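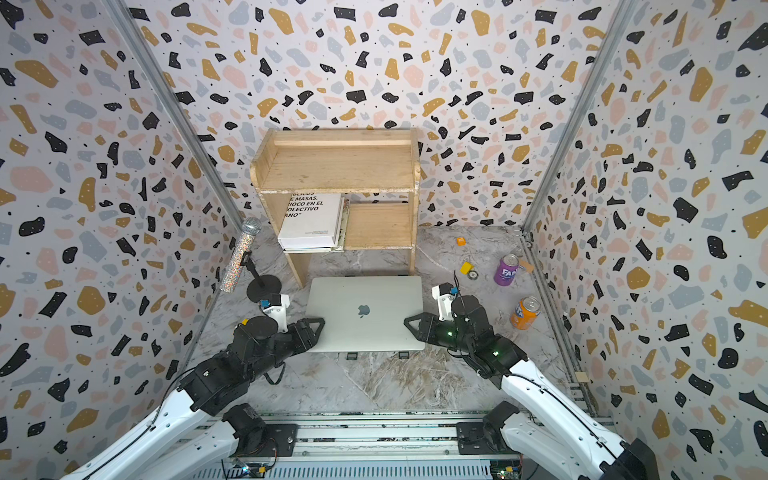

Fluveo Bench Kit, two-arm version

The Fluveo Bench Kit is a tabletop manipulation cell for school clubs, college modules and student competition teams. It consists of two arms on a shared front rail, a three-sided enclosure with patterned walls, and a set of props that the group supplies or changes as the task requires. Students can set up a tidying or shelving exercise and run it without building a frame first.

Arms
Two arms with white links and black motor housings. Both bases bolt to the aluminium rail with black plates. Each arm ends in a gripper with flat black jaws. Wide, flat items such as a closed laptop are best approached from both sides at once. Single-handed items, for example drinks cans and small blocks, can be assigned to either arm.

Enclosure
Back, left and right walls, open at the front. The rear corners are aluminium extrusion. Wall panels and the marble-pattern floor can be replaced separately. Order code for the wall set: Plirura 161.

Shelf unit
Pine, unfinished, two tiers. The top has a low raised rim. The lower tier has a vertical divider, so tasks can specify left or right compartment. Supplied assembled.

Teaching pack
Written by Khrystyna-Mariia Karpenko. Contains 30 task cards graded by difficulty, a scoring sheet and a fault log template. Each card is planned for a session of 60 minutes including reset. Cards 1 to 8 use one arm only.

Competition use
The Flerkov Cup student class accepts the kit unmodified. Teams may change props and wall panels between rounds. Changes to the rail position must be declared before the first run. Rules queries go to Bernd Hinrichs at the Cup office.

Maintenance
Check base plate bolts after every 50 runs. Keep cables clear of the upper joints. Jaw pads are sold in pairs.

Delivery
Orders received by the end of March ship before the summer term. Spare arms are built to order.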